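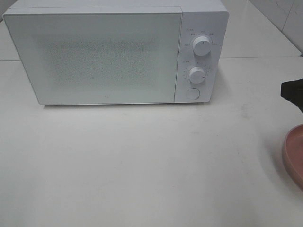 1/ Teaching the microwave task at Zallwood

We spent the week recording demonstrations for a kitchen task. An operator drives the arm by remote control, the arm does the job, and we save the whole run. I'm the one who has been driving most of it. A thread on how we work, for anyone setting up the same kind of thing.

2/ The task as written: plate on the counter, microwave shut. Press the button to open the door, pick up the plate, put it inside, close the door, turn the lower knob. It's one line on the task sheet. By hand it takes me a few seconds. By remote it took most of a day before I could do it without stopping to think.

3/ We tried hand guiding first, back in March. You hold the arm by the wrist and walk it through the motion. It's fine for pressing a button. It's bad for a door, as your own arm and shoulder keep ending up between the camera and the thing you want recorded. We kept it for short moves only.

4/ For the full task we use Stelta, our own remote setup. Two hand controllers, one screen, a foot pedal to pause. The operator sits with their back to the counter and works only from the camera view. I was against this at first. If I can see something by turning around and the robot can't, then I'm teaching it with information it doesn't have.

5/ The plate is pink and everything else is close to white. White microwave, white knobs, off-white counter, pale tile behind. On the screen the knobs are mostly shading. I find the plate right away and have to look for the button. After a couple of days I stopped looking and went by distance from the bottom of the panel.

6/ The button is flat, flush with the panel. You can't feel it through the controllers, and sliding across it does nothing. You have to come in straight and push. I now stop short of the panel, square up the gripper, then press. Slower, but far fewer of my runs get thrown out.

7/ Count so far: 565 runs recorded, 58 rejected. Most of the rejects are mine, from the first two days. The usual reasons are a missed press, a plate tipped against the door, or the operator going back to fix something that was fine already.

8/ On that last one – don't tidy up. If the plate is in and it's a little off center, leave it and go on to the door. We had a batch where I nudged the plate every time out of habit, and the trained policy nudged it too, over and over, with the door standing open.

9/ Recoveries are different and we do keep those. If I miss the button, back off and press again, that run stays in, marked as a recovery. The robot is going to miss sometimes and it needs to have seen what to do next. What we drop is anything where the operator froze for a long time or hit the pedal halfway.

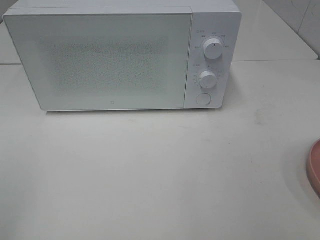

10/ Every run also has to start from a proper reset. Door shut, knobs back, plate put down somewhere new. The somewhere new part is hard to keep up. Left alone, people put it in the same spot every time. We went to a printed list of positions and whoever resets just reads the next one off.

11/ Some of those positions are far out to the right, near the limit of what this camera takes in. I argued for leaving them in. A kitchen won't put the plate in the middle for you. They're harder to drive and they take longer, so we spread them through the list to keep them from all landing at the end of a shift.

12/ Shifts are 30 minutes of driving, then you swap. We tried longer. The runs from the last stretch were jerky and you could pick them out on the speed plot without knowing who was driving. Now one person drives, one resets and does the labels, then they trade.

13/ Labels go in through Urnska, right after each run. Good, recovery or reject, plus a short note. I used to leave mine until the evening and couldn't remember half of them. Do it while the arm is going back to its start position.

14/ The knob is still the weak part. Opening and closing are decent, placing the plate is decent. Turning the dial needs the gripper lined up with it, and we all do that a bit differently. There are 4 of us driving and you can see four styles in the data. On Fri 5 October we agreed on one approach – from the front, one turn, let go – and we're rerecording that section.

15/ Next is the same task at the Ticona bench, with a different microwave that has a pull handle. I expect the button habits to be useless there. I'll post the numbers when we have them, along with the reset list if people want it.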